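Fly season, and what I do about it

The flies came early this year. In February I was still wearing two sweaters in the house, and there was one walking across the kitchen window at nine in the morning like it paid rent. I don't remember that happening before we moved out here. The place backs onto a field where the neighbor keeps five cows, and I think that explains most of it.

I have tried a lot of things over the years. Sticky strips work but I can't stand looking at them, and I have walked into one with my hair. The plug-in light from Nakthorpe caught moths and not much else. I gave it a full summer. It is in the garage now if anyone wants it. Vinegar in a jar is good for fruit flies and does nothing for the big slow ones that come in when the back door is open.

So I am back to the fly swatter. A plain plastic one, with a long handle and a square head with small holes in it. The holes matter. A fly feels the air move ahead of a solid thing, which is why a rolled newspaper misses so often. The holes let the air through and the fly stays put a bit longer.

A few things I look for when I buy one:

The handle should bend a little. A stiff one sounds loud and hits hard, but it is slower at the tip, and you end up marking the wall.

The head should be flat. Cheap ones get packed ten to a bundle with something heavy on top, and the heads come out curved. Lay it down on a table before you pay for it. If the corners lift, put it back.

Light colors are easier to find. I had a dark brown one for two years and spent half that time looking for it. Pale green or yellow shows up on top of the refrigerator, behind the radio, wherever you put it down last.

Skip the ones with a metal wire handle unless you like them rattling. My father swore by those. The head always worked its way off the wire and he would push it back on with pliers.

As for using it, most people swing too big. Get the head close, maybe a hand's width away, and then flick your wrist. A fly sitting on glass will usually take off backward and up a little, so aim slightly behind it. On a counter I wait until it is rubbing its front legs together. I don't know if there is any science in that but my average went up when I started waiting.

Wash it. I know people who have had the same swatter since they got married and have never washed it once. Hot water, dish soap, an old toothbrush for the holes, then leave it flat to dry. I do mine in the laundry sink and not the kitchen one. It shouldn't be stored hanging near food either. Ours used to live on a nail by the bread box until my sister said something.

For drying I put it on a piece of cardboard cut from a box. Any old piece will do, it doesn't need to be clean on the edges. The table stays out of it, and when the cardboard gets ratty it goes in the recycling.

Pale green, long handle, square head:

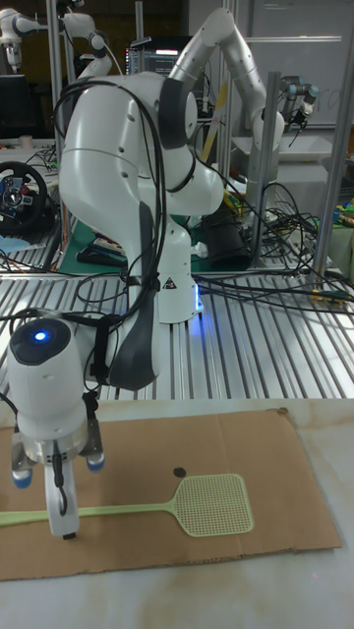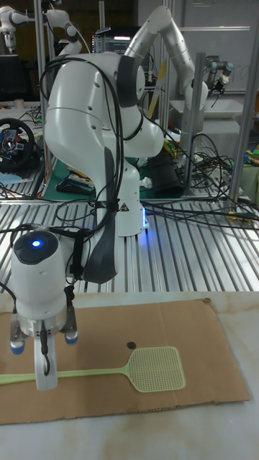 Norbert Říha wrote in after my last post to ask whether the electric racket kind is worth the money. I borrowed one from my brother-in-law and used it for a week. It works, and it is good in the air where a regular swatter is hopeless. But it needs batteries, it smells when you get one, and I didn't like having it around when the grandkids were over. I gave it back.

The other thing that has helped is boring. I fixed the screen on the back door. There was a gap along the bottom where the frame had warped, and I had been meaning to get to it since we moved in. A strip of foam tape took care of it in ten minutes. I also moved the compost pail from the back step to the side of the garage, and now it gets emptied every other day.

I still get one or two in the evening when the light is on over the stove. The upstairs windows are next. Two of the screens up there are the old wooden kind and I will have to take them down to see what they need.

Recent posts
Patching a window screen without taking it down
What I keep in the laundry room
The compost pail, one year later
Moths in the pantry again
Foam tape, felt tape, and which one lasts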